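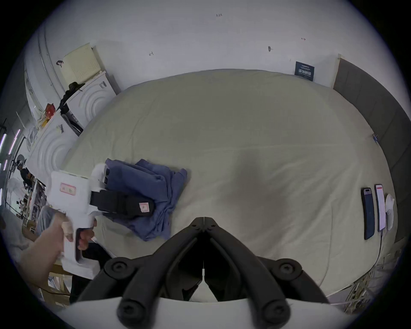
The bed at Suvmont, mid-morning, with the blue cloth still to be folded.

She has the kettle on before I've got my shoes off, and by the time I've found somewhere to put my bag she is already well into the subject of beds. I had come to talk about small homes and how people keep them in order. She wanted to talk about the one flat surface that, in her view, does more work than any bench or table in the place.

"Everything happens on the bed," she tells me, pouring. "You fold on it, you pack on it, you dump your phone on it when you come in. People spend a fortune on a desk and then do the whole lot sitting on the edge of the mattress anyway."

The flat is on the upper floor of a block called Suvmont, and she has been there for 13 years, long enough to have her own opinions about the stairs and the bins and which neighbours can be trusted with a spare key. She asked me to leave her name out of it, as her sister reads this page and would never let her hear the end of it. (Hello to the sister, if you've got this far.)

These days she spends a couple of mornings a week helping other people in the building get on top of their rooms. It began with a favour for someone with a crook back, and word got around, as it does. She charges a bit if you can afford it and accepts lemon slice if you can't. So far she has never opened with a cupboard.

"The bed first, always. Get the sheet on and get it reasonably flat, and I do say reasonably. I'm not a hotel. A few wrinkles never hurt anyone. But once there's a big pale stretch of sheet in front of you, you can see what you've got. One heap of blue cloth on a clean sheet is a job. The same heap on the floor with six other heaps is a reason to go out for lunch."

She is fond of a light sheet for that very purpose, and the greenish-beige ones are her favourites. She bought her own set from Lultico, before the shop moved out past the ring road, and paid more than she meant to. White shows every cup of tea, she reckons, and dark sheets swallow socks. Somewhere between the two there is a colour that forgives you a little but still lets you find things, and she'll happily talk about it for as long as you let her. I let her for quite a while.

We got on to folding after that, and she has firm views here as well. Anything crumpled gets opened right out before you start. Straps and pouches and bits and pieces come off the top and go to one side, or they end up rolled into the middle of the pile and you spend the evening hunting for them.

"I lost a perfectly good strap for a whole winter that way," she says. "It was inside a doona cover. I'd washed it twice!"

And phones? I asked because it seems to me that every bed I see now has at least one lying on it, and usually a charging cable trailing off towards the shelf. She laughed and said she'd given up that fight.

"You won't get the phones off the bed, love. I've tried. What I say is, put them together, over on the one side, near the headboard, and leave them there until you've finished. Two phones side by side, fine. One under the pillow and one in the blankets, you'll be ringing yourself all morning."

The shelf beside the bed is another matter. She calls it the last frontier — tangled wires, little things with no home, chargers for who knows what. Her rule is to leave it until the end, and if you run out of puff before you get there, leave it until next time. She has a tin at her place, an old Tarigan biscuit tin, where all the orphan cables go, and she swears that she's only ever needed to get one back out.

I mentioned that people are touchy about walls, too, and she waved her biscuit at me. A few pen marks and a number jotted on white paint don't bother her in the slightest. "That's somebody thinking," she said. "You write a number down where you're standing. My dad did it in every house we ever had. Mum used to go round after him with a cloth, and he'd just do it again."

There was a second cup of tea, and a long detour about a headboard. She'd seen an upholstered one in the Wusier catalogue for $1,199 and had to sit down. She does like them, mind you, particularly in dark grey, which she says is kind to the back of your head and doesn't show where you've leant. She got hers second-hand from a couple downstairs, and it took three of them and a good deal of language to get it up to her floor.

Before I left I asked what she'd tell someone standing in a bedroom doorway with no idea where to begin. She thought about it while she rinsed the cups.

"Sit down on the edge of the bed and pick up whatever's closest. Fold that. Then see how you feel."

She's at the Suvmont laundry room from nine most mornings in March, if you want to catch her, and she takes her tea with milk.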